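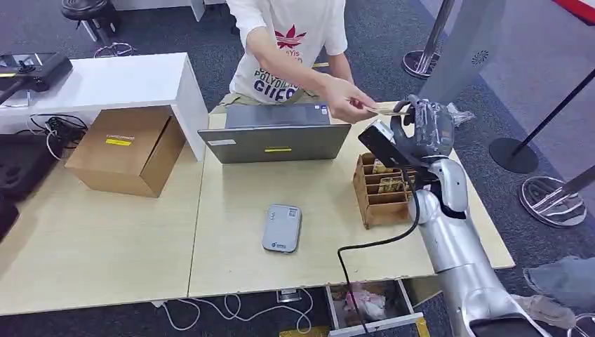
Clearing the Shared Table: What Goes Where

By Zhuoran Xiao
Last updated: February

The long light wood table has been doing too many jobs. People work at it, open deliveries on it, eat next to it and leave things on it overnight. Over the past month I went through everything that tends to collect there and found a place for most of it. Please read this through once, even if you only sit there now and then.

Snacks

The wooden organizer stays on the table. It was moved to the kitchen counter for a week and three people asked where it had gone, so it is back for good. The slots are for small wrapped items only. Fruit goes in the kitchen. Open bags go in the kitchen with a clip on them. If a slot is empty, leave it empty until the next refill, and please don't use it for pens, batteries or receipts. I took a fair number of receipts out of it last month.

We order the snacks through Zavura, and the last order came to 521 pieces. It lasted longer than I thought it would. If you have a request, write it on the sheet inside the kitchen cupboard door. I place the order when the spare carton is down to the last layer.

Wrappers go in the bin by the door. The drawer under the table is not a bin.

The drawer

Speaking of the drawer, it gets left open, and it sits at knee height for anyone walking past. Please push it shut when you have what you need. I would like to keep it for small supplies that get used at the table. Anything you want to keep for yourself should go in your own locker. I will sort through it at the end of the month and put whatever I can't place in the tray by the printer, where it will stay for two weeks.

Boxes

Cardboard boxes can stay on the table for the rest of the day they are opened. After that they go to the shelf in the hallway if they are being kept, or flat in the recycling cage if they are not. If a box is going back to the sender, leave the labels on and write "return" on a piece of tape across the top, along with your initials. We lost a return to Prultlow in the fall when the box was flattened by someone trying to be helpful, and we had to pay for the replacement packaging.

The hallway shelf now has 37 marked spaces, numbered left to right. A box takes one space. Large ones take two. Write the number in the book hanging from the shelf so the next person can find it without opening everything.

Foam-lined cases are different. They don't go in the hallway at all, as the floor there gets mopped and the shelf isn't deep enough. Close them, latch them and put them in the tall cupboard. If you need one out for the day, keep it at the end of the table so the middle is free for people sitting down.

The white cabinet

The flat top of the white cabinet is handy and I know it will be used. I only ask that it be used for things that stand up by themselves, such as a tablet on its stand. Papers slide off the back and end up among the cables, and somebody then has to crawl in after them. A magazine file for loose papers is on the windowsill.

Power and cables

The area by the cabinet is the part I like least. There is one power strip doing most of the work, and the black and white cables around it have wound themselves together to the point where it is hard to tell which plug belongs to what. Some cables also run over the carpet under the table.

I have bought a roll of hook-and-loop ties and a pack of 100 write-on tags from Thakur. They are in the kitchen cupboard, second shelf. If you own a charger or have something plugged in near the table, please tag it at the plug end with a name and what it powers. Black cable, white cable, it doesn't matter, they all get a tag. Anything still without one at the end of the month will be unplugged in the evening, coiled and put in the tray by the printer.

A few smaller points on the same subject:

Keep the floor outlet box clear. Don't push a bag or a chair leg against it.

Don't plug one power strip into another.

If a cable has to hang over the front edge of the table while you work, coil it up when you leave.

Cable covers for the carpet are on order from Dokow. The quote for covers and two longer strips was 3,670 before tax, which was more than we had set aside, so I cut it down to the covers and one strip. They will be fitted early one morning before people come in.

Laptops and small devices

You can leave a laptop on the table over lunch. Overnight it should be in a locker. The same goes for small gray boxes, adapters, card readers and anything else the size of a deck of cards that could be swept up with the wrappers. If it has to stay out and stay plugged in, put a name on it.

Cards and slips

Loose cards and paper slips turn up on the table every week. I don't throw these out, as I can't tell which ones matter. They go in an envelope pinned to the board by the door. Check there before you ask around.

The table gets wiped down at 6 p.m. Whatever is still on it will be moved to one end, and I would be glad to have less to move. Questions and missing items can come to me by email or at my desk.

You are receiving this newsletter because you are on the office mailing list. To change how often you hear from us, update your preferences.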